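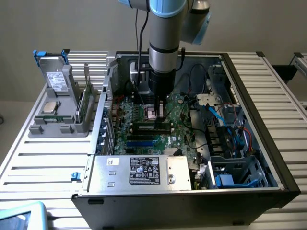 Zurngate Slatted Workbench, White

If you have ever tried to work on an old desktop tower at the kitchen table, you already know most of what we could tell you about why a proper bench is a nice thing to own. The tower is bigger lying down than you remember, the side panel has nowhere to go, and somebody wants to eat dinner in twenty minutes. The Zurngate is the bench we recommend to anyone who fixes, upgrades or strips computers on a regular basis, and it has been one of our steadiest sellers at Plallon ever since we started carrying it (we use them ourselves in the back, and we are not gentle with them!).

The top is made of white slats with narrow gaps between them. People ask about the gaps more than anything else, so let's talk about them. They let you run a cable tie or a soft strap down through the surface and back up again, so a case lying on its side stays put while you lean on a stubborn connector. They also make the top very easy to clean, as the dust that comes out of a ten-year-old power supply mostly drops through to the tray underneath instead of drifting back over your motherboard. Slide the tray out, tip it into the trash, and you're done. And yes, a small screw can go down there too, but it lands in the same tray, and you will find it a whole lot faster than you would in the carpet.

We went with white after trying the darker finish for a while. Black screws show up on it, silver screws show up on it nearly as well, and it bounces a surprising amount of light back up into the case, down by the memory slots and the drive cage where you always seem to need it. It does show coffee rings. A damp cloth takes care of those if you get to them the same day.

What fits on it

The top is 70 inches long, so a full tower can lie flat with its lid off and still leave you room on the left for parts and on the right for a keyboard and a small monitor. Two people can work side by side if they like each other. The height is adjusted with a hand crank at the right end, and we'd suggest setting it a little lower than you think you want, as you'll be reaching down into the case most of the time and your shoulders will thank you by the afternoon.

The Flestier parts holder

Many customers pick up the Flestier holder at the same time. It is a gray plastic stand that sits right on the bench beside the case, and it takes a 3.5-inch hard drive standing upright in its sled, with the label facing you so you can read it without picking anything up. There is room in front for other bits and pieces. One holder is fine for a single machine. If you usually have two machines open at once, please do yourself a favor and get two holders, because drives that look alike get mixed up very easily, and it is no fun at all to sort that out later.

In the box

Slatted top, in 2 sections
Steel frame and legs
Hand crank
Pull-out dust tray
Hex key and hardware bag
Cable straps

Putting it together takes most of an evening if you are on your own and a good deal less with a helper. The sections of the top are heavy, so have that helper around for the lifting at least. Leave the frame bolts a little loose until the top is on and everything lines up, then go back around and tighten them all.

Price and delivery

The bench is $1,165 with delivery included in the lower 48 states. The Flestier holder is sold separately and ships in its own carton, usually a day or so ahead of the bench, so don't worry if the small box shows up first. We are waiting on a fresh shipment and expect to have plenty on hand again in February. Orders placed before then will be filled in the order they came in, and we won't charge your card until yours is on the truck.

Also worth a look

The Vương bench mat is a soft gray mat that rolls out over the slats for the days when you're working on something with a finish you'd hate to scratch. It has a snap for a grounding cord at each front corner and rolls up small enough to live in the dust tray when you aren't using it.

Page updated 30 November 2024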